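Saltix shares slip as Dirker order pushed back

TETARCOMBE, 2026-01-25 - Shares in packaging maker Saltix fell 6 percent in early trade after the company said a big order from Dirker would not ship this quarter. Volume heavy. Traders had been looking for an upbeat update, got a two-paragraph notice instead.

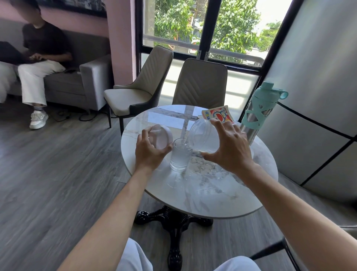

Why did the stock drop?
The Dirker order was already baked into the profit forecast, and the new delivery date is September. Analysts at Hladun cut their rating to hold within the hour.

The order itself has not been canceled, Saltix said. Terms unchanged, price unchanged. Still, the delay leaves a hole in first-half sales and the company pulled its guidance for the period. New numbers to come with full-year results. Dirker declined to coment.

Bond holders calmer. Saltix debt barely moved, with no repayments due untill next year. 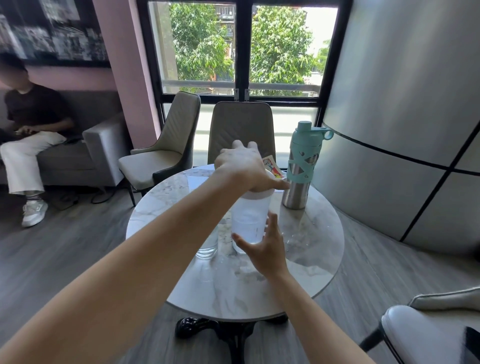
Is the dividend safe?
For now the payout stays at 5 cents a share, according to the notice, though the board will look at it again with the results.

Elsewhere on the Tetarcombe exchange, banks edged up and energy names were flat. Main index little changed by midday. Dirker, which is also listed there, slipped early then came back to even.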